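April, ten to eight in the evening

Felista Nyaga came round with the new plan for the long room and I listened politely, I think. The plan is to make it "calmer". I have heard this before. Last time calmer meant four pot plants, and we all know where the pot plants went.

She wants everything out of it and back in again in a different order, with the tables pushed together down the middle so that people will talk to each other. They talk to each other now. What they don't do is put things back, and I can't see how moving a table cures that.

Then the money. Casik have quoted 664 for the painting, one coat, and the quote says "walls as agreed", though I can't find anyone who agreed anything. I asked whether that included the brick. Felista said the brick would be left as it is because it has character. It also has dust, but fine, I would sooner live with bare brick than with brick painted cream by someone in a hurry.

I said my piece about the lights too. A tube over the glass doorway and another on the wall, with all that white overhead, and we wonder why people come out at five looking like boiled fish.
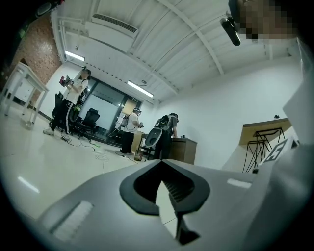
Koder's man is meant to look at the air conditioning before any of this starts. He was meant to look at it in the winter as well. I have a letter from him saying the service takes six visits over the year and I have met him once, eating a sandwich in his van. Felista has faith in him. She had faith in the people from Acharya who were going to sort out the shelving at Nerkdale, and the shelving at Nerkdale is still in its boxes.

I did give way on the white table. It can stay by the brick until the painters come, and after that she can put it where she likes. She wrote this down as if I had signed something.

Twelve of us are supposed to turn up and carry things. I would put money on five, and one of those will have a bad back by ten o'clock – possibly me. I said I would bring the old sheets for covering up. Must find out if we still have the old sheets.

Home late, soup, rang Mum. She thinks the room sounds nice.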